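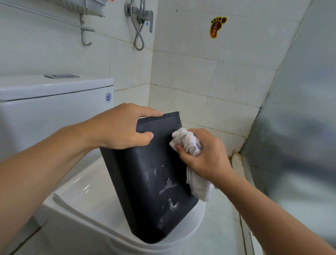 試合と試合のあいだの休みは、どのくらい取ればいいのか。

最低でも8分、と元選手は答えた。水を飲んで手を温め、画面から目を離すのに、それだけはかかるという。5分で次の試合に呼ばれる大会もあるが、彼が運営に入ってからのDrulteo杯では、8分を切る進行は組んでいない。

話を聞いたのは、対戦格闘ゲームの地域大会「Drulteo杯」で進行を担当している男性である。選手としては「Gokon」というチームに所属し、二年前に一線を退いた。本人の希望で名前は出さない。

大会を裏から見るようになって、まず驚いたのは待ち時間の長さだったそうだ。「選手のころは、自分の試合のことしか考えていませんでした。運営の席に座ると、会場のどこかでいつも誰かが待っているのがわかります。朝の9時に来て、初戦が午後2時という人もいた。それで力を出せと言われても無理です」

6月の大会には200人の申し込みがあった。対戦台は23台。組み合わせ表は前の晩に作ったが、当日の朝に欠席の連絡が続き、最初の一時間は表の直しで終わった。

「欠席した人を責める気はないです。電車も遅れますし、仕事も入ります。ただ、連絡がないのがいちばん困る。呼び出しを三回して、来なければ不戦敗にします。これは友人でも同じです」

不戦敗の扱いには不満の声もある。手洗いに行っていて呼び出しを聞き逃した選手が、受付で強く抗議したことがあった。彼はその場では判定を変えなかったが、次の大会から呼び出しを文字でも出すようにした。会場の入口と対戦台の奥、それに休憩室の壁に画面を置いている。
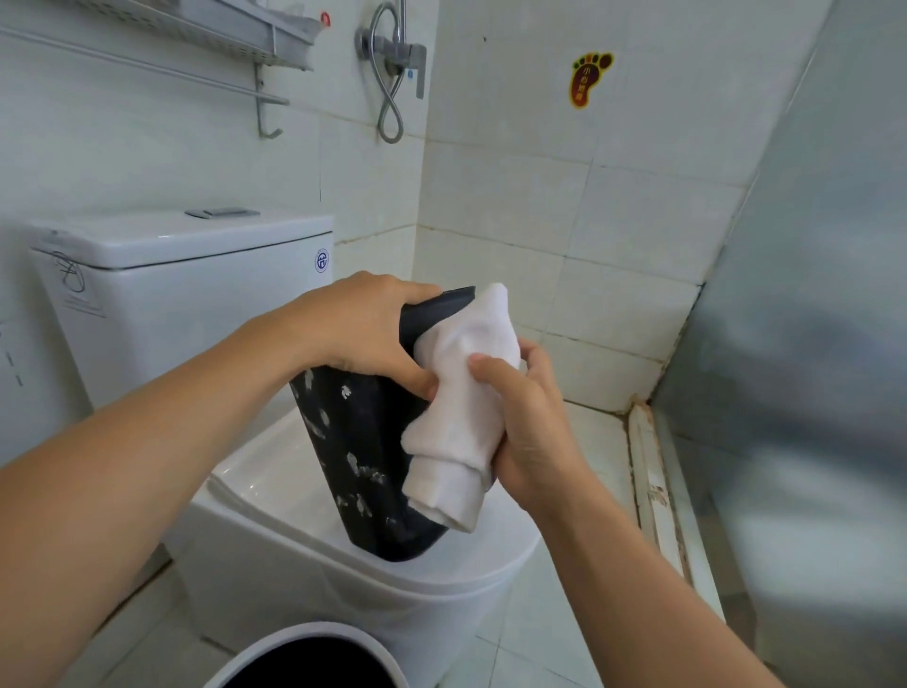 画面を増やしてから、呼び出しに遅れる選手は減ったという。正確な数は取っていない。「受付の声がかれなくなったので、減ったのだと思います」

使用する機器についても聞いた。コントローラーは持ち込みが基本で、Simitzの貸出品を少しだけ用意している。接続に手間取る選手が多く、以前は試合時間より準備のほうが長い台もあった。いまは受付の横に確認用の一台を置き、自分の番が来る前につないで試してもらう。ボタン設定もそこで済ませる。

「設定は紙に書いておいてほしいです。頭で覚えているつもりでも、緊張すると間違えます。試合が始まってから気づいても、やり直しはできません。僕も現役のとき、それで一本落としました」

選手時代の練習についてたずねると、答えは短かった。平日は仕事のあとに2時間、休日は4時間。それ以上やっても翌日に残るものが少なかった。負けた試合の録画は必ず見たが、勝った試合はほとんど見なかった。いまはそれを後悔しているという。

「勝った試合にも悪いところはあります。相手が気づかなかっただけの隙が残っている。上の選手と当たると、そこを全部突かれるんです。三回戦までは勝てるのに、その先で止まる人は、だいたいここだと思います」

引退を決めたのは35歳のときだった。反応が落ちたからかと聞くと、首を振った。遠征の費用と休みのやりくりが先に苦しくなった。賞金で遠征費をまかなえた年は一度もなく、チームからの補助も交通費の一部だけだった。最後の年は貯金の半分近くを使ったそうだ。

若い選手から専業になりたいと相談されることもある。止めはしないが、一年分の支出を書き出すように言っている。宿代、交通費、参加費、食費。配信の収入を当てにするなら、いちばん少なかった月の額で計算する。書いてみて、仕事を続けながら出る道を選んだ人が何人もいる。

次の大会では、予選の方式を変える。これまでは二敗で敗退する形だったが、少人数の総当たりを先に行い、遠くから来た人でも最低四試合は遊べるようにする。総当たりの表は「Mitsotakis-Vlachou」という集計ソフトで作る。日本語の表示がなく、慣れるまでに時間がかかった。進行役が全員使えるように、手順書を作っているところだという。

「総当たりにすると時間は延びます。決勝が夜になるかもしれない。それでも、二試合で帰る人を減らしたいんです。二試合だと、会場の空気に慣れたころに終わってしまうので」

自分がもう一度選手として出る予定はあるかと最後に聞いた。来年、別の地域の大会なら出てみたいという。自分の大会では、朝から晩まで組み合わせ表を見ていて、対戦台に座る時間がない。

（取材日：2019年7月27日）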